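Subject: Re: [lomville-eats] Where to take twenty people for dinner?
Date: 20/03/2018
From: Santino Urrutia

Corinne wrote:
> We have family coming in for my parents' anniversary, 20 of us
> counting the kids, and I'd love a place with a room of our own.
> Has anybody been to the Skiten lately, or the Maldonado? My dad
> doesn't eat fish and my aunt can't manage stairs.

Hi Corinne, and congratulations to your folks!

We had my sister's birthday at the Skiten back in November, so I can tell you a fair bit. The back room is very cozy and they let us stay as long as we liked, but there are 5 steps up to it from the main dining room and I didn't see a ramp. The dumplings were wonderful, and so was the beet soup (I had two bowls and would have had a third if my wife hadn't been watching).

The Maldonado is all on one level, and I think it would suit your aunt much better. It's on Morley Street, number 147, with parking behind. Some things I'd ask them when you call:

1. Whether the side room has a minimum. Ours was waived for a lunch, but dinner may be different.

2. Whether they'll do the lamb family style. It isn't on the printed menu, so you have to bring it up yourself, and they like a couple of days' warning. Ask for the plum sauce and the cherry preserves with it — the preserves go with the cheese plates too, and my mother would happily eat them with a spoon. 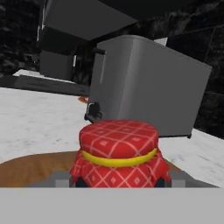
3. What they charge if you bring your own cake. It was $6 a table for us, plates included.

Your dad will be fine at either one, there's plenty of chicken and pork. If the kids are little, go early, as the music gets going later on and it's hard to talk over. Lovely music, though!

Do write back and say how it went, I'm always glad of an excuse to hear about dinner.

Warmly,
Santino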